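Skavirham Rules chess

Skavirham Rules is a form of team chess that I've been playing, and arguing about, for longer than I care to admit. I started this page because the only other write-up was a photocopied sheet with half the rules missing (and a coffee ring over the other half!).

Origins

The game began at the Brukach chess club, where Usha Varghese wanted something for evenings when an odd number of players turned up. Her first version was called Bratudora, after the café where the club used to meet, and a few of the older members still call it that. The present name came in when Skavirham took over the yearly meeting in February.

How it is played

Each side has 2 players sharing one board and one clock. They take turns to move and mustn't talk about the position, so you spend a lot of time staring at your partner's awful knight and trying to keep your face still. Each side gets 30 minutes. After move 21 either pair may call a swap, and then the partners change the order in which they move. I always call it too early.

Open ground with trees beyond, in all three views.
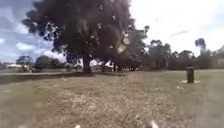
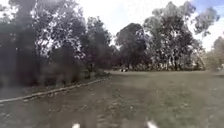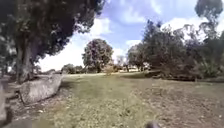

The Vũ Cup

The main prize is the Vũ Cup, played over a single afternoon with a break for tea. Hongjun Song has won it more often than anyone I know, always with a different partner, and he plays the same dull, solid opening every time – it drives me up the wall.

Scoring

A win is worth two points and a draw one. Ties are settled by a quick game with the colours drawn from a hat. The club's score book had 626 games in it when I last borrowed it, a fair few of them in handwriting I can't read, so the early results listed elsewhere should be treated with some care.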